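Section 7. Checking the work area before a Luro run

Revised February 13, 2025. Applies to simulated and bench cells.

7.1 Load the kitchen layout and set both arms to Hold.
7.2 Open the right wrist view and check finger clearance.
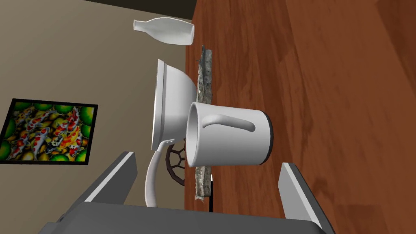
Clearance is judged from the wrist view alone. Both fingers must be open and free of the target before a grasp is approved. A mug with a bowl directly behind it is a crowded target: select the mug by its handle and set the closing speed to Low.

CAUTION: Do not approve a grasp if a second item overlaps the target and has no label in the item list.

7.3 Switch to the body view. Confirm the position of each arm.

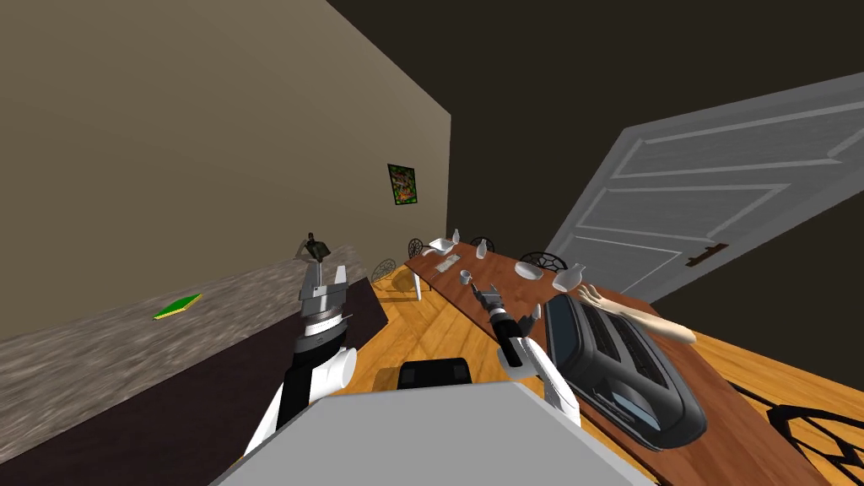
Arm separation is the operator's responsibility. The planner checks joints against each other but ignores loose items. With one arm raised over the counter front and the other over a table of white tableware, move one arm at a time. Keep 450 mm between wrists.

7.4 Check the left and right wrist views for doors. Log any door as a fixed obstacle.

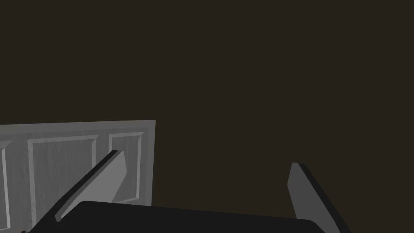 Figure 7-3. Paneled door beyond the open gripper fingers.

NOTE: Door entries expire after 600 seconds.

7.5 Check the table edges for hands. If a hand is present, press Hold and repeat step 7.3. 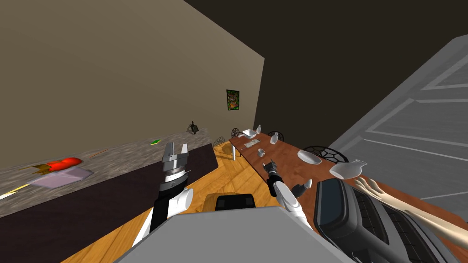
Figure 7-4. Hand at the table edge, body view.

7.6 Record the result in the Tollen log under the operator's name.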